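3.2 保释听证记录的编码与延期结果

本节的结果让我们相当兴奋。我们从Haron地区法院公开的庭审日程中抽取了202份保释听证记录，剔除两份页码残缺者，余下200份进入分析。其中有41份在首次听证时即告延期，被告人继续羁押至下一次开庭。 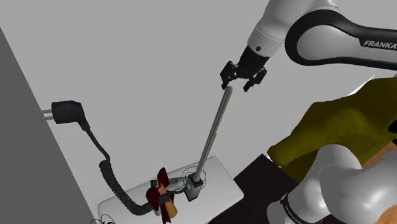 延期理由的编码沿用Negri的三级方案：控方补充证据、辩方更换律师、法庭排期冲突。编码最费神的是第一级与第三级的交界，书记员常把两者写进同一句话里。判断的分寸有点像图中那只黑色夹爪，悬在金属杆圆头的上方，两指张开，尚未合拢；编码员在读完全句之前也不应落笔。Langlois复核时提出的拆句办法非常好用，一句话对应一个理由，分歧明显减少！

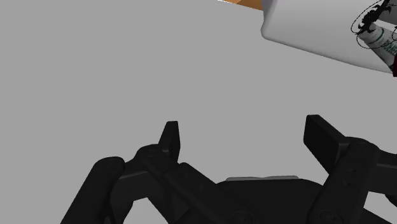

图4　黑色两指夹爪近景，背景为浅灰色平面（仿真渲染）。

更有意思的是地区差异。Mousavi法院的延期多集中在七月，而Grernus法院全年分布平缓，这与我们最初的设想正好相反。报案到首次听证的间隔同样值得细看：伤害类案件的间隔明显短于财产类案件，即使控制了警方到场时间，这一差别依然存在。

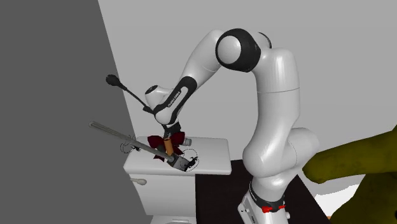 我们还把样本与2000年以前的纸质卷宗作了初步对照。旧卷宗的理由栏往往只有一个词，无法套用三级方案，但羁押与否的记载十分完整，为下一节的长时段比较提供了难得的起点。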